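HFE 318 Human Factors in Control Design
Handout 5: Hand controls, grip and torque
Instructor: Agustina Ojeda
Lab section: Teodor Szczepańska

Reading before class: Mitov, chapters on rotary controls and control-display ratio. Skip the appendix on foot pedals until October.

1. Scope

A hand control converts a movement or force of the hand into an input to a system. The handout covers rotary controls turned with one or both hands: knobs, cranks, valve handles and steering wheels. Levers and joysticks are covered in Handout 6.

2. Torque and rim force

For a wheel of radius r, a force F applied at the rim, tangent to it, produces a torque T = F × r. Doubling the radius halves the force needed for the same torque and doubles the distance the hand must travel for the same angle. Older trucks without power assist used large wheels for this reason. Where assist is available, force no longer sets the diameter, and the designer can choose it for reach, clearance and speed of input.

Only the tangential part of the hand force does useful work. Force directed toward the hub loads the column and tires the arm. Grip force is a third quantity and should be kept separate in your lab reports: it is the squeeze that keeps the hand from slipping, and it acts across the rim.
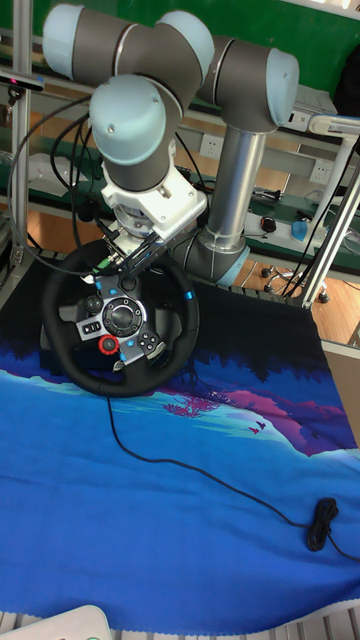

Figure 1. Racing steering wheel held at the top of the rim.

3. Hand position

With one hand at the top of the rim, small corrections are easy and the reachable angle to either side is similar. The arm is unsupported, however, and fatigue sets in early. With two hands at the sides, one pulls while the other pushes, and the forces on the column partly cancel. Large rotations require either crossing the arms or shuffling the hands. A wheel with a fast ratio avoids both within its normal range.

Rim thickness matters as much as diameter. A rim that is too thin concentrates pressure on the fingers; one that is too thick keeps the thumb from closing over the fingertips and lowers the maximum grip force.

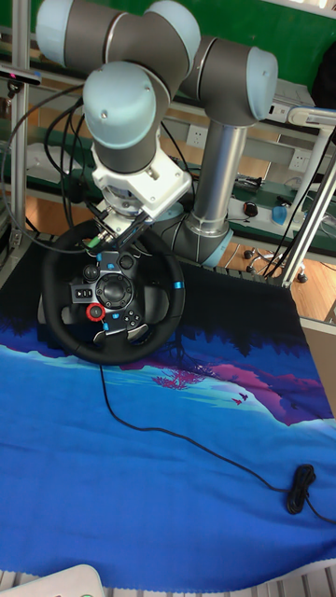
4. Control ratio

Steering ratio is the angle turned at the wheel divided by the angle turned at the road wheels. A low ratio gives a quick response and magnifies hand tremor. A high ratio gives fine control and slow large movements. The same tradeoff applies to a tuning knob: travel time falls as the ratio is lowered, while final adjustment time rises. The best setting lies where the sum of the two is smallest, and it has to be found by test.

5. Resistance

Four kinds are treated separately in Mitov:
Elastic: grows with displacement, returns the control to center.
Static friction: holds the control in place, resists the start of movement.
Viscous damping: grows with speed, smooths the input.
Inertia: grows with acceleration, resists sudden change.

Elastic resistance gives the user information about position. Static friction gives none, and too much of it causes overshoot when the control breaks free.

Problems

5.1 A valve wheel has a radius of 26 cm and needs a torque of 52 N·m to open. Find the tangential force at the rim for one hand. Repeat for two hands sharing the load equally.

5.2 The force in 5.1 is applied 30 degrees off the tangent. Find the total hand force needed with one hand.

5.3 State which kind of resistance you would increase to reduce accidental movement of a knob, and what it costs in accuracy.

Submit on paper at the start of lab, units on every line.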